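Benavides Shared Workshop – Table Service Arm
Progress report to the Norkex Fund, January to April 3, 2021

1. Simulation
The simulated dining table is complete. Project lead Duygu Şimşekoğlu has logged 682 of the 1,000 planned trials. The present task concerns food on a round plate, with fruit and a beverage can elsewhere on the cloth.

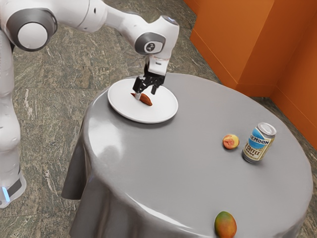

2. Workshop build
Jairo Mamani has assembled the base – wiring remains open. We request release of the third installment to purchase the wrist joint.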